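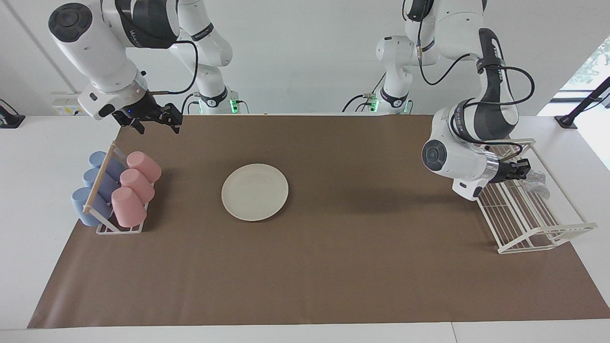 Braulio Bautista wants a line at the top of this section telling operators to leave the rack alone until both arms are in Hold, and he is right that the old edition put it too far down.

6.4 Gripper stalled on a wire rack (fault 93)

Fault 93 is raised when a gripper meets more side load than its limit while it is at or near a rack rail. The arm stops where it is and keeps its grip. The other arm may keep moving until it reaches its next wait point.

CAUTION: The base lights stay green during fault 93. A green light means the arm has power. It does not mean the arm is safe to approach.

CAUTION: Do not pull the rack free by hand. The wire can spring back when the fingers open.

To clear the fault:

1. Press Hold on the pendant. Wait until both arms read HOLD.

2. Check from outside the work area whether the fingers are on a rail, beside it or between two rails.

3. Select the stalled arm. Set jog speed to 22 or lower.

4. If the fingers are closed on a rail, open the gripper in small steps. Stop if the rack shifts.

5. Jog straight up until the fingers are clear of the top rail. Do not rotate the wrist while any part of the gripper is inside the rack.

6. Move the other arm to Park, then the stalled arm.

7. Press the emergency stop before reaching onto the mat. Take out any loose wrap or bags and set the rack back on its marks.

8. Release the stop, wait 30 seconds and run Rack Check from the Kvam menu.

Note: Cups and plates can stay in place if they have not moved. If one has, put it back before step 8.

Note: If the fault comes back on the same rail, the taught height is probably wrong – see 6.7. If it comes back on different rails, check the mat for creases under the rack feet.

Write the fault number, the arm and the cycle count in the log (for instance 93, left, 1,747). Lolness service will ask for all three.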